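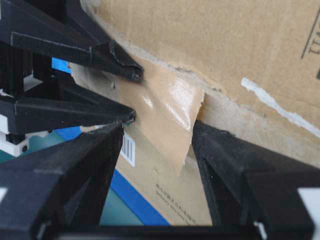
**Cleter parcel shelf moves to Barta Hall, 6 May 2020**

A quick bit of news for everyone who uses the parcel shelf, and it's good news for once! The shelf is moving out of the old Zonness shop and into the side room at Barta Hall, and I've spent most of this week up to my elbows in cardboard getting it ready.

We've had 188 boxes come through since January, which is a lot more than the shop was ever meant to hold (the back door wouldn't open properly by the end). The side room has proper racking down both walls and takes up to 296 boxes if they're stacked sensibly, so I'm hoping we can stop putting things on the windowsill.

Now, a small plea about tape. Plenty of you are reusing old boxes and I'm all for it, I do it myself – but please run the tape right across the join and a good hand's width down each side. Plain beige packing tape is fine. A box with soft, frayed edges will still do for clothes or bedding, but put books and tins in something sturdier. I picked one up on the way to the van and the bottom went, and I was chasing jars of chutney down Suvateck Lane for ages!

Do cross out any old printing or labels too. Two parcels were nearly sent back to a shoe warehouse because the old address was bigger than the new one. Thick marker pen, name and house number on the top and on one end, and we can read it whichever way it goes on the rack.

Collection is from the side gate, mornings only for now, and please wait outside until the person before you has come out. The code for the gate is the same as it was at the shop. Heavy things are on the bottom rack by the radiator, so bring a trolley if you've got one, as ours has a wonky wheel and pulls hard to the left.

I've still got 100 flat boxes to give away, mostly medium, and they're leaning up just inside the gate. Help yourselves, and leave the big ones for the people at number 12 who are moving house.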